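Frequently asked questions about Cavivik Waitlists

Cavivik is our waitlist and calendar sync add-on for the Skadberg booking plugin. We love hearing how people use it, and most of what's on this page started out as an email from one of you. Keep them coming!

Do I need the paid version of Skadberg?

No! The free version works fine. You'll need Skadberg 4 or later, because that's where the new bookings table came in. If you're still on an older release, update Skadberg first, let it finish migrating your bookings, and then activate Cavivik.

How does the waitlist work?

When an event is full, the Book button changes to Join the waitlist. Your customer fills in the same form as usual (all your custom fields are kept) and gets a confirmation email. As soon as a place opens up, the first person in line receives a link that holds the place for them. You choose how long the hold lasts, and if it runs out, the next person gets their turn.
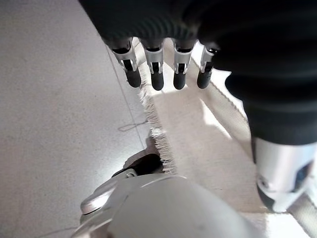 Four fingertips, pointing down

Can customers join the waitlist as a group?

Yes, and this was our most requested feature! Someone waiting for three places will only be offered them when all three are free. If you'd like smaller groups to be able to jump ahead in that case, check Allow partial matches under Settings > Waitlist > Order.

Which calendars can I sync with?

Anything that reads a standard iCal feed. Each calendar in Skadberg gets its own private feed address, and you can reset it with one click if it ends up in the wrong hands. Feeds refresh every 17 minutes by default, and there's a filter for developers who want to change that.

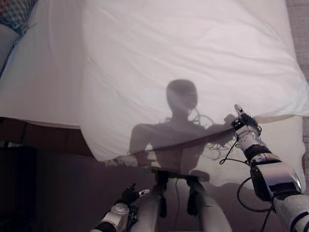 Buffer times are set per event, under the Availability tab, and they work on both sides of a booking. We're really happy with how this turned out, especially for vacation rentals and guesthouses, where a room can't go straight from one guest to the next. Somebody has to change the bedding, and your calendar should know it! Set a buffer after checkout and the room stays closed to new bookings until the time is up. Buffers never show up in the customer's calendar, only in yours.

Will it slow down my site?

It shouldn't. Our busiest test site runs 245 events on modest shared hosting, and the calendar page loads just as quickly with Cavivik on. If you use a caching plugin, leave the booking page out of the cache so the number of free places is always current.

Does it work with the Hikura theme?

Beautifully! The form picks up Hikura's colors and fonts by itself. The Balogh theme works too, but turn off its sticky header on booking pages or it can cover the date picker on phones.

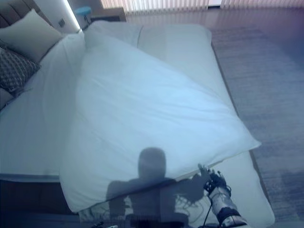 If you're using a child theme of either one, copy your template changes into a folder named cavivik inside the child theme. They'll be safe there when you update.

Can I translate the emails?

Sure. Every email has its own template, and you can add one version per language. Anything you leave blank falls back to your site's main language.

What happens to my data if I deactivate the add-on?

Nothing is deleted. Waitlist entries stay in your database and come right back when you reactivate. To remove everything, check Delete all data on uninstall before you delete the plugin.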